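Section 3. Planning and Budgeting for a Hand-Held Gripper Station

Read this section before you place an order. It covers what to buy for one Numelel station, what you may already have, and what to leave out of the first purchase. Assembly is covered in Section 4.

3.1 Before you start

You will need the floor plan of the room, a tape measure, and the name of the person who approves equipment spending. Fill in the planning sheet in pencil. Most sites change it at least once.

Note: Prices in this section are in US dollars and do not include shipping or sales tax.

3.2 Table and work surface

1. Choose the table first. Everything else is measured from it. A light-colored top with rounded corners works well for standing operators.

2. Plan for a frame around the table. Aluminum extrusion is sold by length, so order each rail slightly long and have it cut by the supplier. Add braces to the same order.

3. Budget for a white board to cover most of the tabletop. Foam board is fine. It picks up smudges and specks in normal use, so treat it as a consumable and buy spares with the first order.

4. List the objects your operators will handle. For garment and retail tasks, a knit cap and a wire display rack make a usable starting set. Check that the rack stands flat on the board and leaves space for both hands. 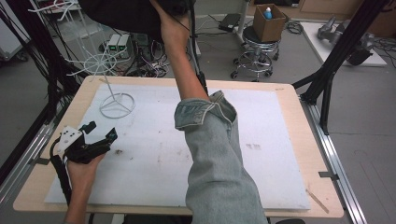 5. Measure the reach. Have your shortest operator stand at the near side of the table and reach for the highest tier of the rack. If they have to lean on the board, order a smaller rack or a shallower table.

Caution: Do not buy a rack by its catalog height alone. Add the height of the table and the board, then compare the total with the frame.

3.3 Grippers and cables

1. Order grippers in pairs, one for each hand. A single gripper is enough for a demonstration but will hold up any two-handed task.

2. Add a third gripper as a spare if your budget allows. Repairs through Ostermann are quoted case by case, and the station stands idle while one of the pair is away.

3. Enter the cable run for each gripper on the planning sheet. Measure from the operator's hand, down the forearm, past the side of the table, and along the floor to the computer. Add 40 inches of slack to each run.

4. Budget for sleeving, cable ties, and floor covers. Set aside $114 per station for these. It is the line most often missing from the requests we review.

Caution: Loose cables behind the table are a trip hazard. If the operator or a helper has to walk there, floor covers are required and may not be deferred to a later budget.

3.4 Computers and power

1. Decide where the computers will sit. Towers can stand on the floor beyond the table, but a low shelf costs little and makes cleaning easier.

2. Count outlets before you order power strips. Bench power supplies, computers, and monitors each need their own outlet.

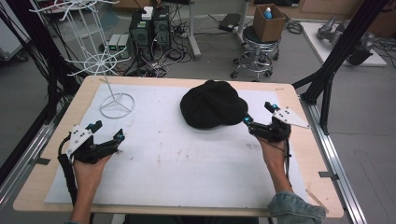 If the outlets fall short, get a quote from an electrician now and enter it under building costs. Do not connect one power strip to another. A new circuit may need approval from your building owner, and that can take longer than delivery of the equipment itself — ask early.

3. Include a stool and a storage box or two. Small furniture is easy to forget and awkward to buy on its own later.

3.5 Wear parts and the total

1. Look over a gripper with your maintenance staff before you set the yearly figure. Ask them to check the bushings, the linkage arms, the padding on the fingers, and the fabric cover. Use the Aven parts list for your model when you price replacements.

2. Enter some $3000 per station per year for wear parts, boards, and cables. Sites that run two shifts should double it.

3. Robot arms are a separate purchase. Do not put them on the station request, even if they will share the room. Use the Skokura arm worksheet and keep the two totals apart.

4. Have the finished sheet signed, keep a copy, and send the original with your order. Quotes issued in December are held through the end of the following month.

Questions about this section go to Volker Fuchs, Station Planning.

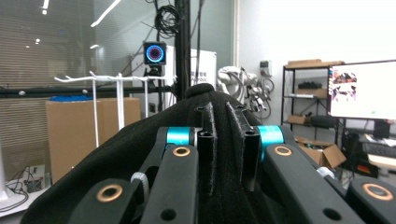 Ostermann, March 17, 2018

Changes in this revision: the cable allowance in 3.3 has been raised, and the spare gripper is now optional. Planning sheets filled in under the earlier revision will still be accepted, but check the length of each cable run again before you order.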